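Robot arm takes over part of the tray work at Mulcahy

25 December 2020

The catering supplier Mulcahy will let a robot arm do a part of the tray setting in its Skakley kitchen from March. The company informed its staff in a short meeting before the holidays. No jobs will be cut, the management said, but the work of the early shift will look different.

At present 12 people set the trays by hand, and on a full day 3559 trays leave the building. Each tray gets a plate, a bowl, a piece of fruit and, depending on the meal, a bottle of sauce. The movements are small and always the same, and complaints about painful wrists and shoulders have been a topic between the staff and the management for a long time.

The arm comes from Flornik, a small firm that adapts robots for food companies. Mattes Wiegand, who leads the project at Flornik, has been practicing with dishes and pretend food in the firm's workshop. "A plate is easy for us, it is always the same plate," he said. "Fruit is more difficult. Every piece has another shape, and the fingers must not press too hard."

In the workshop the arm works at a white table. The things it has to deal with include an oval gray plate, a red bottle of ketchup, bowls in green and light blue, and a small toy strawberry. A camera sits on the gripper.

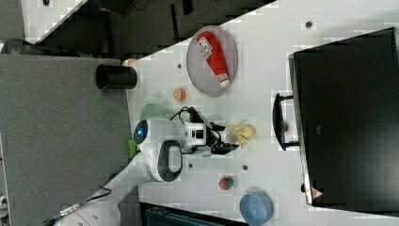
What changes for the staff

Two employees from every early shift will be trained to look after the arm. They will fill the supply of dishes, stop the machine when something falls, and decide if a tray can go out. The training takes 2 weeks and is paid as normal working time. The other members of the shift stay at the packing line and in the cold room.

Róisín Breathnach has set trays at Mulcahy for many years and will be in the first training group. She said she is happy to give her wrists a rest, but she has questions about the speed. "If the robot is slow, we wait for it. If it is fast, we run after it. I would like to know who decides this." She also asked that the talking at the table should not disappear, as the new places stand farther apart.

Éabha Nic Aodha, the operations manager, answered that the shift itself will set the speed during the first months. The goal for the arm is 3000 trays a day, and the rest will still be set by hand. Special diets stay fully with the staff.

The works group wants to have the agreement on paper before the training starts. A next meeting with Flornik is planned for January.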